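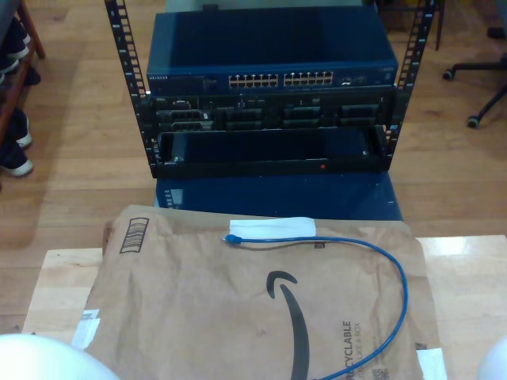

Hold off on the patching until the port map is settled, was the comment from the Kirneck side when I posted the rack layout. Fair enough. Switch on top, server directly under it, open tray below that, and I want them to stay in that order. Nothing goes into the switch before the map is done.

March, rack notes, Skondgate bench.

Port map, draft 2. Left block of twelve for the bench drops, right block for storage and the Heydari link. The small group at the right end is reserved. Server gets 2 ports from the right block, adjacent, so the pair can be traced by eye. Asset tag for the switch is 1631; the old sheet has it under the tray, which is wrong. Corrected.

Cables: blue for data, same as the Hoser rack. Check each plug before it goes in: contacts level, clear tip not cracked, boot seated. Latch must click. Tug test after, light, straight back. 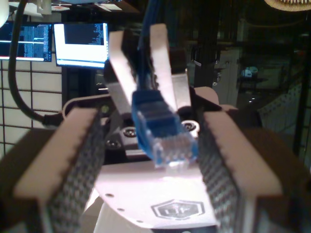

Blue is already used for uplinks in the Hoser rack, so please label both ends or someone will pull the wrong one, reads the reply under the draft. Agreed. Labels 30 mm from the boot, port number first, then rack. Same text on both ends.

Open: patch lead length for the bench drops. Slack goes in the tray, loops loose, no ties over the front lip. Empty mailers off the table before patching starts.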